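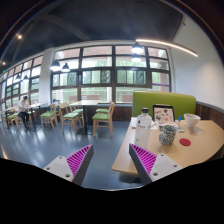
携帯ゲーム総合フォーラム > アクション・パズル > 新作情報

件名:Hegyi社「Dindireck」更新版における難易度設定について

投稿者:minato_k
投稿日:21/7/17

平素よりお世話になっております。標題の件につき、皆様のご見解を伺いたく投稿いたします。
先般の更新により、「Dindireck」の第二章以降において、落下ブロックの速度が段階的に上昇する仕様へ変更されました。更新前は一定の速度であったため、連鎖を組む余裕がありましたが、現在は70段目を超えた時点で操作が追いつかなくなります。
当方の確認した変更点は次のとおりです。

1.続行に必要な宝石が二個から五個に引き上げられたこと。
2.一時停止中は盤面が隠されるようになったこと。

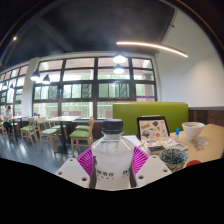
3.週間順位表が章ごとに分割されたこと。

特に一点目については、無課金の利用者にとって負担が大きいものと考えます。

返信1
投稿者:sustmont_fan

ご投稿を拝読いたしました。恐れながら、当方は今回の変更を支持する立場です。
更新前の第二章は、時間をかければほぼ確実に突破できる内容であり、順位表が飽和しておりました。同社の前作「Sustmont」においても速度上昇は採用されており、既定の方針に戻ったものと理解しております。
宝石については、毎日の課題を達成すれば相応の数が得られます。続行を前提としない遊び方も可能ではないでしょうか。

返信2
投稿者:minato_k

ご返信ありがとうございます。速度上昇そのものに反対する趣旨ではございません。
ただし「Sustmont」には低速の練習モードが用意されておりました。本作には同等の機能がなく、第二章に到達した利用者が予告なく高速の盤面に置かれる点を問題としております。

返信3
投稿者:tsumiki08

横から失礼いたします。二点目について補足いたします。
一時停止中に盤面が隠される件は、停止を繰り返して配置を検討する行為への対策と思われます。しかしながら、通勤中に遊ぶ者としては、再開直後に盤面を把握し直す時間が必要です。再開時に短い秒読みを設けていただければ、双方の要望を満たせるものと存じます。

返信4
投稿者:sustmont_fan

秒読みの導入には賛成いたします。
一方、練習モードについては慎重であるべきと考えます。Ukdale杯の予選では初見の盤面への対応力が評価の対象となっており、事前に反復練習が可能となれば、競技としての性格が変わるおそれがあります。

返信5
投稿者:minato_k

大会参加者の視点は理解いたしますが、利用者の多くは大会に出場いたしません。予選用の盤面のみを練習の対象外とすれば足りる事柄であり、全利用者から練習の機会を除く理由にはならないと考えます。この点については見解が異なるようです。

意見集約(9月分要望書への記載案)
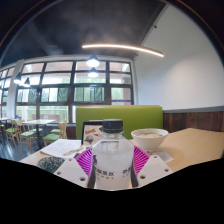

文責:tsumiki08(パズル分科会)

前記の議論を踏まえ、Hegyi社宛ての要望書に次の事項を記載する案を提示いたします。
再開時の秒読みの導入については、反対意見がないため、そのまま記載いたします。続行に要する宝石の数については、引き下げを求める意見と現状維持の意見を併記いたします。練習モードについては、予選用の盤面を除外する条件を付した上で、検討を依頼する形といたします。
文面に修正のご希望がある場合は、本スレッドにご返信ください。

返信6
投稿者:sustmont_fan

宝石の件を併記とする扱いに異存はございません。練習モードの項には、反対意見があった旨も一文加えていただきたく存じます。

返信7
投稿者:tsumiki08

承知いたしました。該当の項に追記し、改訂した文面を要望書用のスレッドに掲載いたします。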